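Search this site Enter keywords Go

Grippers and Cloth: Notes for Session 4
Robot Handling Lab, Premham

Read these before you come in. They pick up where we stopped last time, halfway through the argument over suction cups, and they go on to the part of the course I look forward to all year: soft things!

Rigid objects are kind to a gripper. A wooden block has the same shape before you touch it and after. You find two opposite faces, you close, you lift, and if the friction is good enough the block comes along. Cloth gives you none of that. It has no fixed faces, it changes shape the moment a fingertip brushes it, and the bit you pinch is a tiny part of the thing you want to move. I still find this wonderful after years of watching sleeves slide out of very expensive hardware.

What we are comparing

We have three kinds of finger on the bench this term. The Tralska is a plain parallel jaw, two flat fingers on a rail, strong and very repeatable. The Stuno is a linkage gripper, where the pads stay facing each other as the fingers swing in. The Pešek is the soft one, with molded fingers that curl around whatever they meet. Each of them is good at something, and please resist picking a favorite before you have used all of them on the same piece of fabric.

With a parallel jaw, watch the fingertips. Cloth lying on a hard table is thinner than the gap under most fingertips, so the jaw closes on air or on a few fibers. The trick is to press down a little while closing so the fabric buckles up into a ridge between the pads. Too little pressing and you get nothing. Too much and you stall the wrist (and hear about it from the controller).

With a linkage gripper, watch the arc. Depending on the design, the pads can rise or drop slightly as they close, and on cloth that small movement matters a great deal. It may help by scooping a fold upward, or it may lift the pads clear of the fabric just when you needed them on it. Plot the pad height against opening before you start and keep the plot next to you.

Surface matters as much as geometry. A garment on top of a blanket is a different problem from the same garment on a table. The blanket gives way under the fingers, which lets the tips get lower and makes buckling easier, but then both layers come up together. Fleece is the worst for this, since it clings.

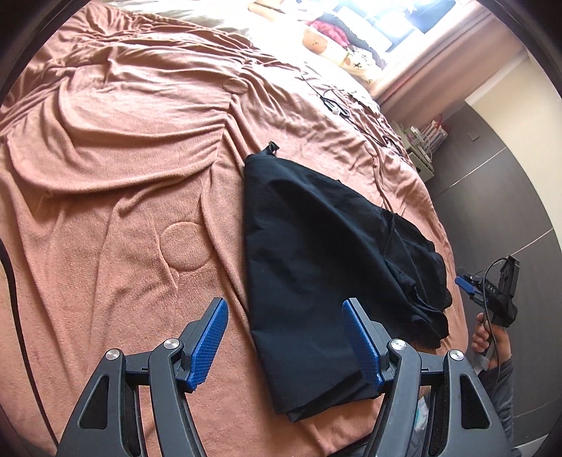 How do you pick up one layer of cloth without taking the layer beneath it?

Start at an edge or at a fold that already stands up, and come in from the side with a narrow opening. Close slowly, lift a short way, and pause. If the bottom layer has come too, a small sideways shake will often free it before you commit to the full lift. Textured pads hold the top layer well, but they also reach through thin or open fabric and catch what lies under it, so go lighter on lace and mesh.

Hand-held first, arm second

We do every task by hand before we give it to the arm. You hold the gripper, you work the fingers yourself, and you find out fast which approach angles are hopeless. Your wrist will make little corrections you never planned. Write those down! They are the most useful thing you will bring away from the session, and they are exactly what is missing from a scripted grasp.

A wrist camera sees the world from just behind the fingers, which is great for the last few inches and poor for everything before that. Black fabric is a good test. Folds that your eye reads easily can flatten into one dark shape, and a bright window nearby makes it worse as the exposure gets pulled around. Try the same grasp with the curtain open and then drawn, and compare the recordings side by side.

Controller settings

The force command on the bench unit is a single byte, so it runs from 0 to 255. Full force is never the right answer for clothing. Most groups last August ended up at some 2 newtons at the pad for light fabric, going higher for denim. Log the number you sent and the force you measured, as the two do not track each other neatly at the low end.

For the write-up

Choose one garment and one surface and stay with them for all the grippers. Give the approach angle, the opening, the force command, and what happened, failures included. A failed grasp with a clear note on how it failed is worth as much to me as a clean one. Sketches are welcome, messy ones too.

Write-ups are due 30th April. Bring your own fabric if you have something odd, the stretchier the better.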